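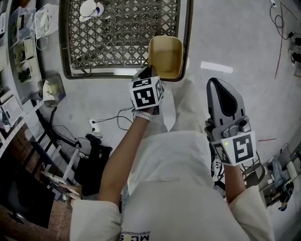 4. Fitting and checking the hand-held grippers

This section covers the Willstead pair, left and right, as built in the shared workshop. It assumes the finger assemblies are finished (section 3) and the recording computer is set up (section 2).

4.1 Before you start

You will need both grippers, the wrist strap, the printed marker sheets, a 2 mm hex key, a soft cloth, and one light object with a rim, such as a shallow tray. Charge or connect power before fitting anything to the hands. Once both grippers are on, plugging in a cable is awkward.

CAUTION: Route power cords so they do not cross the spot where the operator stands. Check again after moving the chair or the shelf.

4.2 Markers

1. Print the sheets at 100 percent scale. Do not use "fit to page".
2. Measure the large square with calipers. All four sides must match the value entered in the Zudon settings file.
3. Wrap the left cube so one large marker faces up and the narrower one is on the side.
4. Fix the right panel below the gripper housing, large marker up.
5. Press out any bubbles from the center toward the edges.

NOTE: Glossy tape over a marker causes dropouts under ceiling lights. Use matte film or leave the paper bare. Mesfin Tilahun tried laminating the first set and it had to be redone.

4.3 Putting the grippers on

1. Put on the left gripper first and close the strap just below the cube. It should not slide when the arm is held straight out.
2. Run the right-hand cables back past the forearm. Leave enough slack to reach forward with the elbow straight.
3. Push loose sleeves back from the markers. A cuff that covers one corner is enough to lose tracking.
4. Open and close each gripper 8 times. Travel should be smooth, with no click at the end.

If a finger binds, loosen the two pivot screws by a quarter turn and try again. Do not oil the pads.

4.4 Rim test

1. Set the tray on a chair seat or low table.
2. Clamp the rim with the left gripper. Keep the right gripper closed and in view.
3. Lift the tray clear of the seat and hold it for 2000 ms.
4. Put it down, open the jaws, and repeat with the right gripper.
5. Open the log. Each marker should be listed for the whole hold - short gaps at the start are normal.

A gap of over 200 ms during the hold is a fail. Clean the markers, check the light, and run the test again. If the same marker fails twice, replace it.

NOTE: Bright reflections on the floor can shift the exposure. Close the blind or turn the chair.

CAUTION: Do not run the rim test with glass, liquids, or anything with a sharp edge.

4.5 Storing

Unplug at the outlet before pulling the cables free of the sleeve. Hang the grippers by the strap loops, never by the fingers.

Checked by Kyriaki Tsoukalas, 10/31/19. The pad screws changed in July; older kits still use the long ones. Continue with section 5, Recording a session.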